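Frequently Asked Questions: The Skoranby Library of the Early Press

What does the collection contain?
The library holds about 3000 items relating to the history of printing and public reading, including newspapers, almanacs, broadsides and street ballads. Most were printed for ordinary households.

Who may use the reading room?
Any person aged 16 or over may apply for a reader's card. Cards are free and remain valid for one year. Applicants must show proof of address.

How many items may I request?
Readers may request up to 10 items per visit. Bound newspapers are issued one volume at a time.

Are the censorship registers open to the public?
Yes. The 264 surviving registers are available on microfilm – the originals are issued only with the written consent of the Keeper, Grigoris Mitsotakis-Vlachou.

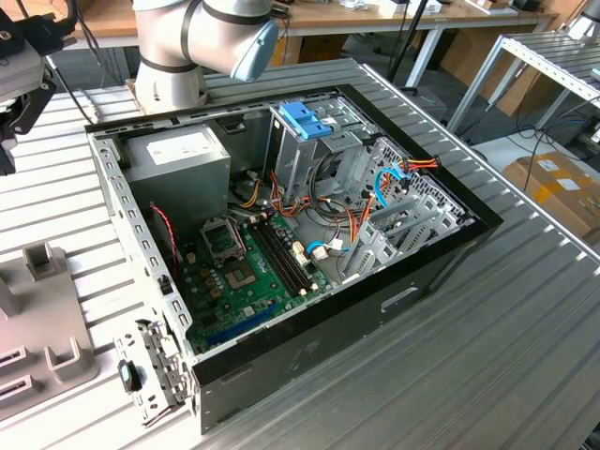

May I reproduce pages in my own work?
Private study copies are permitted. Publication requires a license, and no fee is charged for print runs under 500 copies. Requests should name the title, the publisher and the pages concerned.

Where can I find the Kiều pamphlets?
The Kiều bequest is still being cataloged and is closed to readers until January. A printed handlist is kept at the inquiry desk.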